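The Terkevwood Table

I got the job at the Gretton because I could carry four plates and because I said yes when they asked if I minded the outdoors. I didn't mind the outdoors. I'd grown up on a block outside Fonseca where the outdoors came in under the doors. What I minded, it took me until June to work out, was table 18.

It was the last one before the grass. You had the café proper, with its coffee machine and its cake cabinet, then the covered bit, then the umbrellas, and then table 18, and past that a big hump of lawn that the kids rolled down on the weekends until they were sick. I'd been told the hump was a thousand truckloads of fill from when they dug the car park. I'd also been told it was a burial mound, a reservoir and a golf thing. I favoured the reservoir myself.

Anyway, 18. People left things there. I know, people leave things everywhere, you should see the jar of single earrings behind the till. But at the other tables they left what you'd expect, sunnies and phone chargers and once a whole lasagne in a Brundier bag (we rang around, no takers, it was a good lasagne). At 18 they left things that looked like they were halfway through being used.

I started writing them down on the back of the docket pad. A letter with the stamp on and no address. One glove with the fingers folded in. A library book about knots, with a knot in it. I showed my list to the woman on the coffee machine and she said, love, you need a boyfriend or a dog.

The day I want to tell you about was a slow one. Pale sort of sky, the kind that makes you squint without giving you any sun for your trouble. I'd done the sugars and the salts, and I'd wiped down the covered tables twice, and I went out to do 18 mostly so I could be standing up somewhere else.

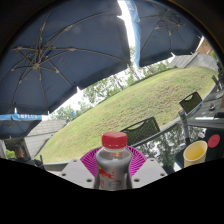

My first thought was that somebody had been having a little party and gone off to the loo in the middle of it. I waited with my cloth in my hand, feeling rude. I'm not a person who clears a table early, I've had that done to me and you never forgive it. So I stood behind one of the chairs and looked at what they'd left, the yellow cup and the flat red disc lying next to it, and the clear bottle with its red cap that had the bull on the label, and I thought, well, that's breakfast for someone who's been up all night. The trees were lying upside down in the tabletop as clear as anything. I remember leaning over to see if I was in there too, and I had a bit of tomato on my chin.

I gave it ten minutes. Then I gave it another ten, because a table of mums came in wanting babycinos.

When I got back a man was sitting there. Older than my dad, younger than my pop. Good coat, terrible shoes. He had both hands flat on the glass as if it might get up and leave.

"Sorry," I said. "Is this your stuff? I wasn't going to chuck it."

"It's not mine," he said. "I thought it was yours."

Which is a strange thing to say to a person in an apron. I asked if he'd like a menu and he said he'd like a pot of tea, and could I tell him, was this the Terkevwood table?

I said it was table 18.

"It used to be the Terkevwood table," he said. "There was a nursery here. Ferns, mostly. Terkevwood Ferns. They had a bench right where this is, and if you'd brought a plant back because it was dying on you, you put it on the bench and somebody would come and have a look at it." He moved one hand a bit to the left. "You didn't have to explain yourself. You just put it down and went and had a wander."

"And they'd fix it?"

"Sometimes they'd fix it. Sometimes they'd give you another one and not say anything."

I went in and made his tea. I made it properly, too, warmed the pot and everything, and I was thinking about that glove the whole time, and the letter. I was thinking about what I'd put down if I had the nerve. There was a form in my bag from the TAFE that had been in there so long it had gone soft like cloth. Course code 3151, horticulture, would you believe. I'd got as far as my surname.

I carried the tray out past the mums.
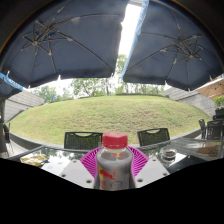
The Gretton, from the umbrellas, looking out to the hump.

He'd gone. Of course he had, you've seen that coming since the coat, and so would I have if I'd been sitting where you are instead of holding a hot teapot. I looked along the grass and I looked back toward the car park, and there were just the umbrellas with that blank white sky showing between the two navy ones, and a little potted plant over on the right that I'd been meaning to water all week.

I sat down. You're not supposed to sit, there's a laminated sign in the staff loo about it, but I did, and I drank his tea. It was four-eighty a pot and I paid for it out of my tips so don't write in.

Then I went and got the form out of my bag and put it on the glass, with a teaspoon on top for the breeze. I felt like a complete goose. I said out loud, "I'll just have a wander, then," and I walked all the way up the hump, which I'd never done in all the months I'd worked there. It's steeper than it looks. The turf's gone yellow in patches and it crunches. From the top you can see straight down onto the umbrellas, and you can't see what's under them at all.

I'd like to tell you how long I stayed up there. Long enough for the coffee machine woman to come out and yell. I came down on my bum for the last part (grass stains, both cheeks, they never came out) and went back to the table.

The form was where I'd left it, under the teaspoon. Nothing filled in, no mysterious handwriting, sorry. But someone had put a pen next to it. A plain blue biro with a chewed end, the sort you'd get in a pack of 80.

I asked the mums and they said they hadn't noticed anyone, they'd been busy with a nosebleed. I asked inside. The coffee machine woman said she had enough to do without handing out pens, and was I planning on working today or what.

So I filled it in between orders, leaning on the cake cabinet, and got icing sugar on my date of birth. I posted it on the way home. The pen I took back out in the morning before we opened and left at 18, and by the time I'd put the second umbrella up it was gone, and there was a jam jar with a bit of fern in it, very brown, hardly a green frond left.

I had a good look at it. Then I went in to find some water.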